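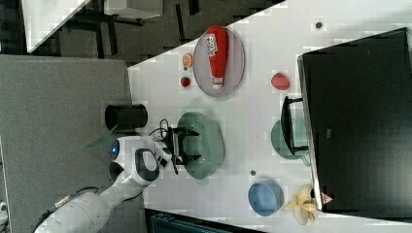 Page last changed: October

Kotian Table Clearing Arm
Sold and serviced by Oneck

The Kotian is a single robot arm for clearing and sorting tableware in staff canteens, break rooms and small catering kitchens. It works at a table, picks up plates, bowls, cups and food items one at a time with a two-finger gripper, and puts them where your layout says they go. It does not wash dishes.

What it does in a shift

At the Dromusach canteen the arm covers the return table from 11 in the morning until the lunch trays stop coming. Before, two people stood at that table and one more carried. Now one person runs the table and the other two are back on serving and prep. Hours stayed the same. The clearing job was split up and written into new shift sheets, and that took longer than the setup did.

Quyên Ngô, who leads the lunch shift there, asked us to put the following on this page: "Plan for the person next to the arm. They still scrape, they still deal with the odd things, and they need to know how to stop it and start it again without calling anyone."

What it picks up

Oval and round plates, bowls, cups, squeeze bottles lying on their side, whole fruit and peel. Small items such as a strawberry or a slice of orange can be picked singly. Glassware is not supported. Flat cutlery is slow - most sites keep a separate bin for it and ask diners to drop it in themselves.
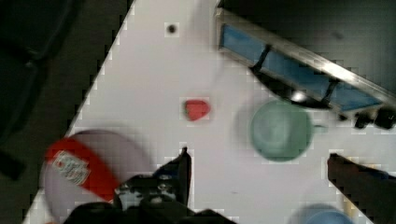
Gripper open at the table, with the green bowl and a small red item ahead of it.

Training for staff

Each order includes 6 hours of training on site, split over two visits. Hanna Dmytriv runs the sessions. Everyone who will share the table should come to the first one, including evening staff. The second is for shift leads and covers adding a new plate or bowl, changing the drop positions and reading the fault list.

Space and handling

Leave 80 cm of free floor on the side where your staff stand. Keep bags and carts out of the reach of the arm. The wrist cable should be checked at the start of each shift.

In the box

Arm and base
Two-finger gripper
Eight spare finger pads
Stop button with cable
Printed shift card

Hudora tray racks can be ordered with the arm or added later. For a site visit, send Oneck a sketch of your return area and your lunch hours.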